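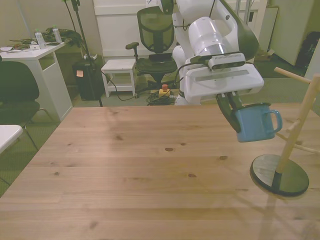 The Mug Tree Question

Every November the catalogs come back to the same idea, and every November a few of you write to ask whether a mug tree is worth the counter space. I have held off on answering because my own opinion has moved around a lot. For years I thought of them as something people got as a wedding present and then donated. I am a little softer on them now, but only a little.

The case for them goes like this. A mug tree takes mugs out of the cupboard, where they get stacked two high and chip each other, and hangs each one from its own peg. You free up a shelf. You can see your mugs. Air gets around them. The Plimau catalog claims that its tree "gives back up to 40 percent of a standard cabinet," and I would love to know whose cabinet they measured. Mine gave back room for one box of crackers.

What the catalog leaves out is that the mugs have not gone anywhere. They are on the counter now, sticking out in every direction, and they need more elbow room than they ever did on the shelf. A tree with six mugs on it takes up a circle much wider than its base. If your counter is already home to a toaster, a kettle and last week's mail, measure first. Hang your mugs on something, anything, and look at how far the handles push them out from the post.

Then there is the matter of balance. A wooden post on a small round base is fine with nothing on it and fine with everything on it. The trouble is the middle of the week, when half the mugs are in the dishwasher and the ones left are all on the same side. I tried a Putska tree in my own kitchen for most of a year, and it leaned over twice. It never broke anything. It did make me nervous every time I reached for the top peg, and I got into the habit of holding the post with one hand while I hung a mug with the other, which seems like a lot of ceremony for putting away a cup.

Enamel mugs do change the math some. They are light, they don't crack if they bump against each other, and most of them have a big open handle that slips over a peg with no fuss. The rim is where enamel tends to suffer, and stacking is hard on rims. If you own a few good ones, hanging them makes sense to me. If you own heavy stoneware with a handle that barely fits two fingers, check that it will go over the peg at all. Three of mine wouldn't.

On dust, I remain unconvinced by everybody. The people who sell trees say a mug hanging at a tilt stays clean inside. The people who hate trees say you will be rinsing every cup before you use it. In my kitchen, the mugs that get used every day never had time to get dusty, and the ones on the bottom pegs did, and those were the mugs I should have given away in the first place.

I also read through the reviews on the Kröger one, all 200 that were posted when I looked, and came away knowing less than before. Five stars, looks cute. One star, arrived with a peg missing. Hardly anyone wrote back after six months to say whether they still had it out, and that is the only review I would care to read.

So, my advice, for what it's worth. Take out the mugs you drank from this week and put them on the table. If there are four or five, they will be happy on a tree, and they will be just as happy on a shelf with the rest cleared out. If there are fifteen, a tree will not help you. Pale wood looks nice and wipes down easily enough with a cloth that isn't too wet. Skip anything with a base narrower than your hand.

The Rustidbridge swap table is open again on Wednesday from 10 until noon. There were two mug trees on it last time, both in very good shape, so please look there before you pay for a new one.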